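Minutes – hand-held gripper demonstrations, household items task
October 20, 2018
Present: Svenja Stüber (chair), Gervásio Brito, Zyanya Zavala, Emiliano Escobar
Apologies: Dilruba Sikder
Minutes of the August meeting were accepted with one correction: the Flidley set is to be listed as unlabeled.

1. Tabletop setup

Zavala showed two views from the gripper cameras, both from the pink tablecloth setup.

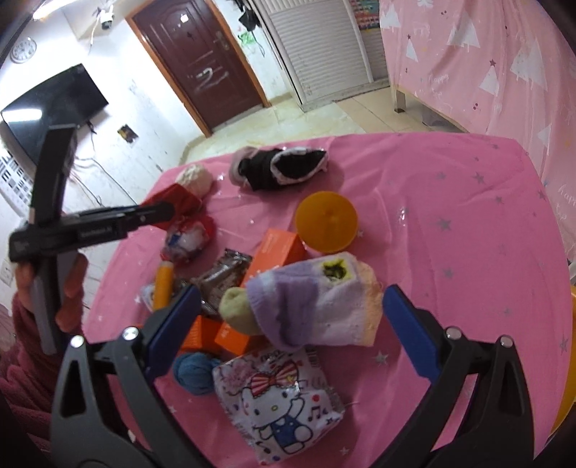
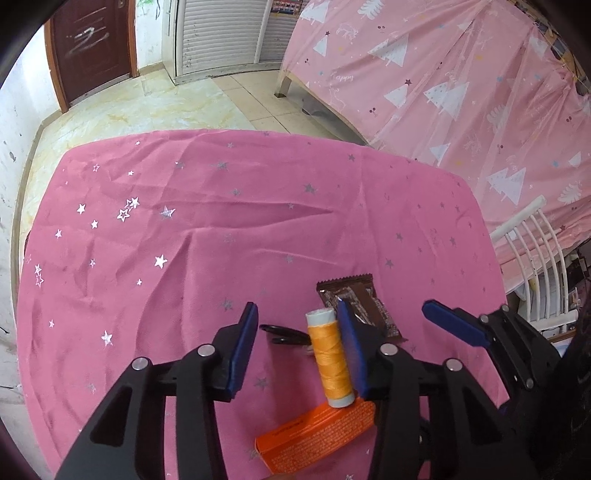 2. Grasping small items

Brito raised the thread spool. With the spool upright between the pads, the orange box and the wrapped bar are both close by, and a slight error in approach will push one of them. He proposed that demonstrators come in slower over the last part of the reach. Agreed.

Escobar asked whether socks should be handled as one class. A sock lying flat and a rolled ball of fabric need different jaw openings. Stüber's view was that the label should follow the grasp and not the item. Zavala disagreed – the Prosard labeling sheet has one line per item and would need to be redone. Left open until Sikder can comment.

3. Two-hand demonstrations

Items often sit where both grippers can reach them. The current instructions do not say which hand goes first. Brito will add a rule: the hand nearer the item picks, the other stays back until the jaws have closed. Passing from hand to hand is recorded as a separate task.

Stüber noted that the cloth has creases and a shiny surface. Escobar would like a matte cloth as a second condition. No objection, but the present cloth stays in use for the current series.

4. Recording count

Target for the series is 3000 demonstrations. Accepted so far: 1146. Zavala reported that 90 were rejected at the last check, most of them for lost tracking when the operator turned the wrist too fast. Rejected runs are kept in the Grimville archive and do not count toward the target.

5. Replay on the arm

Escobar has replayed 4 of the accepted demonstrations at reduced speed. Jaw timing lagged the recorded signal in all of them. He suspects the filter on the width reading. The Echeverría controller has not been tried yet.

6. Actions

Brito – approach speed and two-hand rule, into the operator instructions
Zavala – send both labeling options to Sikder
Escobar – repeat the replay with the filter off; find a matte cloth
Stüber – ask for controller time

Next meeting to be set once the replay results are in.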